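Slow train, small boat: the October trip is on its way to Femadora

The bags are packed, the sandwiches are wrapped, and at 6:40 tomorrow morning our autumn travelers roll out of Caltbridge on the stopping train! We have been looking forward to this one all year. The route runs along the river to Ileck, over the hills to the old salt town of Skov, and then down to the coast, where the mail boat leaves for the island of Femadora.

Marlene Bauerfeind is leading the group again, and she has picked the slow way on purpose. The express does the river stretch before you have finished your coffee, but the stopping train pulls in at every little platform, and at Ileck it waits long enough for everyone to run across to the bakery for a poppy seed roll (get two, they're small). The first night is at the guesthouse behind the station, where Urszula Grabowska is making her beet soup and has promised to bring out the accordion after supper.

From Ileck the group goes on by bus, and what a road it is! It climbs through beech woods that should be at their very best right now, then comes out on open pasture with the whole salt valley below. Kári Bundgaard walked the last part of it in the spring, all the way down to Skov, and anyone with good boots is welcome to get off at the pass and do the same with him. The path is 3000 meters long and downhill nearly all the way. The others can stay in their seats and will have first pick of the cake at the salt house. 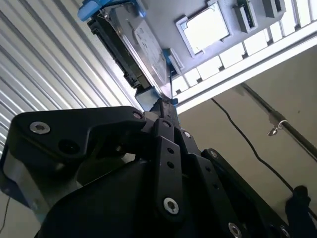
Skov gets two full days this time, and we are so glad it does. The first belongs to the salt pans and the market, the second to the singers. Sólveig Nørgaard grew up there and has been collecting the old boiling-house songs from the families who still know them, 156 songs so far, some with a dozen verses and some with only a chorus left. The whole collection lives on a hard disk drive, and she'll be plugging it in at the parish hall so that we can hear the voices for ourselves. The oldest singer on it is 92 and plans to come along and correct everybody's pronunciation.

After that comes the sea. Aksel Thorlacius takes the mail boat over at half past two, wind permitting, and the crossing lasts long enough for a proper nap or a proper game of cards. Femadora has one village, one lighthouse and more sheep than you would believe. The group will sleep above the old net store, eat whatever was caught that day, and walk out to the north cliffs if the weather holds. If it doesn't, there's a stove and a very good shelf of books.

Marlene will send a few lines from each stop, and we'll put them up here as they come in. There is also a wall map in our office window with a red thread for the route, so do come by and follow along. The talk about the trip will be in the reading room once they're back. It seats 100, and last year people were standing in the hallway, so please come early!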